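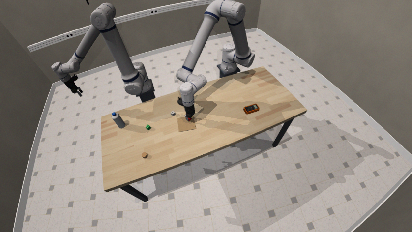 Figure 1. The simulated table. The right arm has a small red object over the cardboard pad.

Clearing a Bench: Can Two Robot Arms Put Small Things Away?
Damilola Haruna
Final report, Automation Projects, Sugden Technical College

1. Background

My part-time job is at Trollmont, a hardware store with a repair counter at the back. At closing, whoever is on the counter clears it. Dice, caps, fuses, a meter and somebody's drink all have to go back where they belong before the surface gets wiped. It takes a few minutes and it is dull work. I wanted to know if a pair of robot arms could do it.

I wrote down every chore I did on one Monday evening shift and ended up with 21 of them. Most were out of reach for this project: anything with a cloth, anything with a bag, and anything where a customer has to be asked a question. Putting a small hard object in a marked place was the simplest chore left, so I started there.

2. Setup

All the work was done in simulation with Darora, the package our lab uses. The scene is a wooden table with two arms and some loose items, including a bottle with a blue cap, dice in different colors and an orange item at the right end. A flat tan pad is the target. The chore counts as done when the named die is on the pad, released, and nothing else has been knocked off the table.

I used dice because they are close in size to the parts we handle at the store and the colors make it easy to name one. The bottle is there as an obstacle. I did not try to pick it up.

The controller was trained on 2,000 simulated attempts, with the items moved to new spots before each one. I then froze it and ran two tests: 60 attempts with the red die and 60 with the white die. Only one arm was allowed to move an item in any attempt.

3. Results

The red die went well. The arm failed to finish in four attempts. In three of those it closed its fingers too early and pushed the die away. In the other it let go too high and the die rolled off the pad.

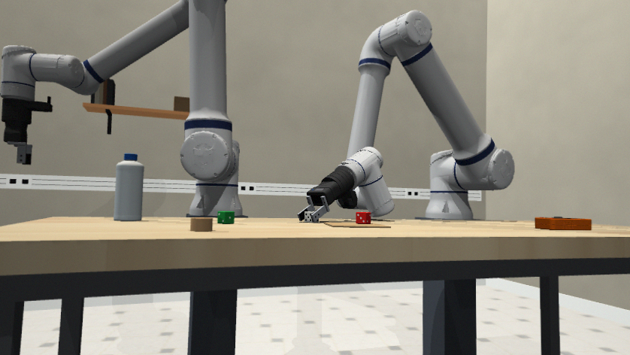
The white die was harder, with nine failures. Most of them began with the arm reaching to the wrong side of the die, which I put down to the pale color against the pale wood. When I tried a darker tabletop in a few extra runs the problem mostly went away. I have not included those runs in the totals.

Speed is the weak point. A person can pick up a die and put it down without looking twice. The arm stops above the die, corrects, goes down, corrects again and only then closes. Shortening the pause made it faster, but it missed more often, and I went back to the slow setting for both tests.

The grip itself was rarely the problem. Once the fingers were on two opposite sides, the die stayed put during the move even if it was held a little crooked.

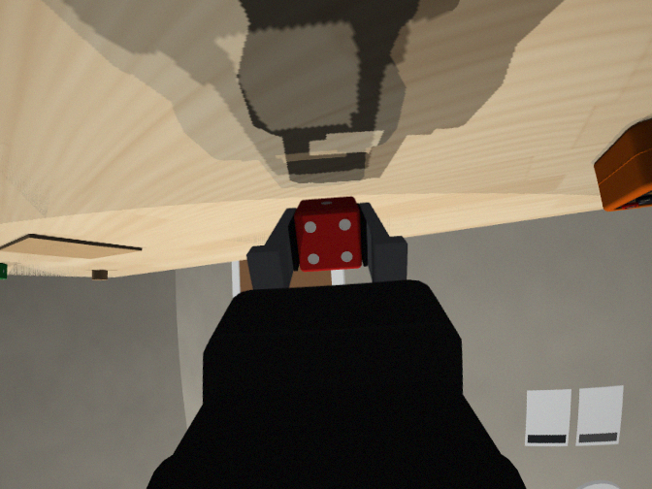 Figure 2. Close view of the red die between the two fingers, tilted slightly.

4. Can it do the chore yet?

For the small part I tested, mostly yes, if time does not matter and the items are hard and easy to see. For the whole counter, no. My controller has to be told which die to move and where to put it. At the store, half the job is deciding whether a screw is trash or belongs to the drill on the shelf.

There is also the gap between simulation and a real bench. My dice all weigh the same and the table is always clean. I asked to try the controller on the Zundar arm in the machine shop, but it was booked through May.

5. Next steps

I would add the bottle as an item to be moved, since a drink left on the counter is the thing we deal with most. After that I would have one arm hold a small tray while the other fills it. The white die test should be repeated with several tabletop colors, using the same starting positions each time so the results can be compared.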